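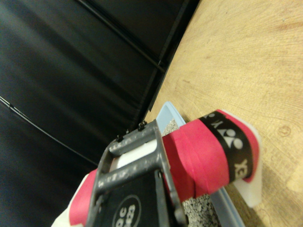
Trilel opens Avosside site to record household chores for robot training

AVOSSIDE, 01/06/2024 – Trilel has opened a site in Avosside where operators guide robot arms through household chores and record the results as training examples. The first chore on the schedule is cleaning a cat litter box.

The recordings will go to Handel, which is building a learning system for home robots. Under the agreement, Trilel will supply 200 recorded runs of each chore. The work began in April with two stations and two operators per shift. 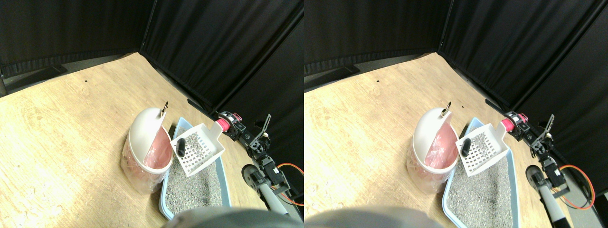 Litter was chosen because it behaves differently from the solid objects used in most early training. It shifts when touched and has to be sifted. At each station the arm works over a tabletop against black curtains, with the scoop held by its pink handle. The trash bin stands next to the litter box with its lid open and a pink liner inside.

Each run lasts no more than 15 minutes. Operators change the starting position of the box and the bin between runs. Runs in which the arm drops the scoop or spills litter are kept and labeled, and Handel will use them to teach the system how to recover from mistakes.

Every recording is reviewed before delivery. Files with missing camera views or gaps in the arm data are removed and the run is repeated.

Trilel plans to add dishwashing and laundry folding at the same site once the litter box set is complete. Those recordings will be stored in Kanaan, the company's library of labeled robot tasks.

About Trilel
Trilel records and labels robot training data for companies that build machines for the home.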